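Bench notebook, Ralau cell, July 2019

Picking up the handling rules draft after Tuva Björklund's comments. Her main point is that section 3 mixes limits with advice, and people treat all of it as advice. Agreed. Split as follows.

Limits (stop and log if broken):
Open containers are handled upright only. Tilt limit to be set per container, default is zero until someone measures it.
Grip force on thin-wall cans capped at the value in the Goken config file. No overrides from the command line.
Nobody reaches into the cell with the arm enabled. Hold-to-run does not count as disabled.

Advice:
Grasp low on the body where the object allows it.
Wipe the table between runs. Residue changes friction and we chased that for a whole afternoon in November.
Keep unused objects at the back, clear of the approach path.

Went through the old Greklow logs to see how often the first limit would have fired. 257 grasps in total, 19 with the container state field left blank. Those 19 are useless for this purpose — no way to tell open from sealed afterward. Proposal: make the field mandatory, values open / sealed / empty, no default.

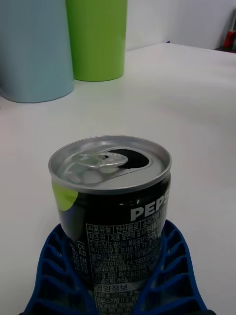 Open and empty should stay separate values even though both have the tab up. The wall stiffness is much the same but the mass is not, and the spill rule only matters for one of them. Magalhães wants a fourth value for unknown. I am against it, it will become the new blank.

Still to do: tilt measurement procedure, wording for soft fingers vs. rigid jaws, check whether the force cap survives a controller restart. Did not check that last one today.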